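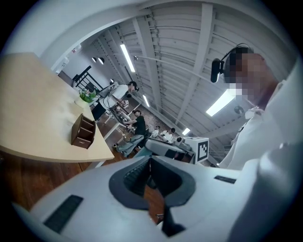
What frame rate are people logging gripper pose at for the student project? We have a Sunday build day coming up and the course page says nothing.

Log pose at 70 Hz and resample to your slowest stream afterwards. Anything lower and quick finger closures start to smear.

ivex_bench
Disagree with 70 as a default. The Skemberg course kit drops packets at that rate if you leave the marker previews on. Our team logged 243 takes last term and had to throw out 43 of them, nearly all with gaps in the pose stream. Turn the previews off first, then raise the rate.

tallowgear
Was that the old Lam logger or the new one? The old one wrote to disk on the same thread that read the sensor. Ours stopped dropping packets after the December update and we changed nothing else.

ivex_bench
Old one. I have not repeated the test on the new build, so take the 43 with that in mind.

partial_torque
The rate matters less than the clock. We are in the Ilport section and our left and right grippers were stamped by separate clocks for the first half of the term. The offset drifted within a single session. Two-handed tasks were unusable and single-handed ones were fine, so it took us a long time to notice. Check it with one sharp tap of both grippers together at the start of each take and compare the spikes.

tallowgear
A tap at the start gives you offset and tells you nothing about drift. Tap at the end too.

partial_torque
Agreed. We do both now. 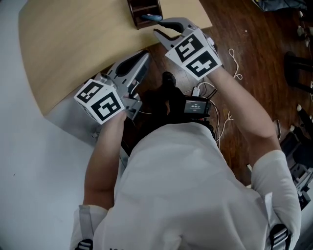 How many demonstrations does one task need before training is worth the time?

Our section got a usable policy for a single pick-and-place task at 154 clean takes. Object placement was varied by hand between takes, and the table stayed where it was.

ivex_bench
"Usable" is doing a lot of work there. What was the success rate with the object turned away from its usual angle?

kiln_and_cam
Poor. We scored it only on placements inside the region we had collected in. The assignment allows that – the rubric asks for a stated region and a result inside it.

ivex_bench
Then state the region when you quote the number. New teams read these threads and plan their hours from them.

kiln_and_cam
Fair. Region was the left half of the tabletop, object upright, one operator. With a second operator's takes mixed in, training loss went up and the result on the table did not change. I can't explain that and did not have hours left to look into it.

tallowgear
Different approach speeds, possibly. Plot gripper velocity per operator before you blame the model. Ours split into two clean groups.

partial_torque
Back to the first question, is anyone running the new Lam build with previews on? I would like to leave them up so the operator can see when a marker is lost.

tallowgear
Previews on at half resolution, no drops so far. Set it in the config file, the menu option does not save.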